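Search this blog
Type and hit enter

Posted in July by Marjatta Hakala

The container round, or how I ended up caring about a plastic box

So I joined the robotics club, finally! I'd been saying I would for ages, and then Ilari Partanen put my name on the sign-up sheet while I was getting coffee, and that was that.

The summer project is called Oltik, and the idea is simple enough to explain to my mother (I tried, it went fine). We do small table chores by hand with the grippers, over and over, and the recordings go toward teaching an arm to do the same chores later. Each pair gets one object for the afternoon. Some people got nice things, like a sponge. Ilari and I got the clear food container with the yellowish rim.

I figured it would be easy. It's a box! But a see-through box on a white table is a sneaky little thing, and those rounded corners give the fingers very little to hold on to. The first thing I learned is that you have to come in slower than feels natural. The second is that two people reaching for the same box will bump knuckles unless one of them is clearly in charge — we took turns being boss, with mixed results.

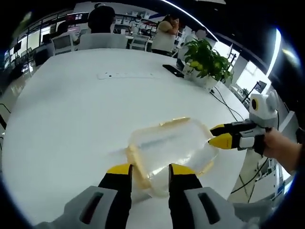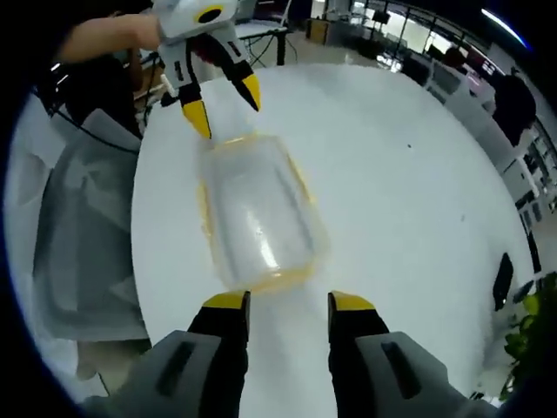

Two grippers, one clear container, yellow fingertips on both sides.

Our goal was 46 good tries before dinner. Otakar Vlček checks the recordings afterward and he is picky in a way I've come to respect. He tossed six of ours, mostly because I'd closed the fingers too soon and then pretended I hadn't. Fair enough. We did the six again and I grumbled the whole way through, and then he kept every one of them, so I had to stop grumbling.

My wrists were tired by the end, in a spot I didn't know could get tired. Ilari says to hold the grip looser and keep your elbow close to your side. I tried it for the last few and it did help, although I kept forgetting and sticking my elbow out like a chicken.

Next time we swap objects. I've asked for the sponge. Anselmo Peixoto has asked for the sponge too — so we'll see who gets there first.

Get new posts by email. Enter your address to subscribe. You can unsubscribe at any time.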